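Matchday Ticket Scanners, Samside Ground

Nalorgate is hiring temporary gate staff for the soccer season at Samside. Capacity is 2,229; gates open two hours before kickoff.

Duties
Scan tickets at turnstiles 1 to 6
Log rejected codes on the handheld unit
Report counts to the control room at halftime

Requirements
Age 18 or over
Able to stand for five hours
Basic spoken English

Shifts run through December. Training is paid.

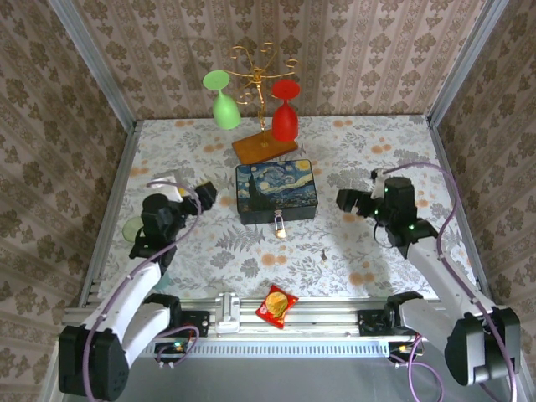 How to apply
Send a resume to the Nalorgate staffing desk, reference 31.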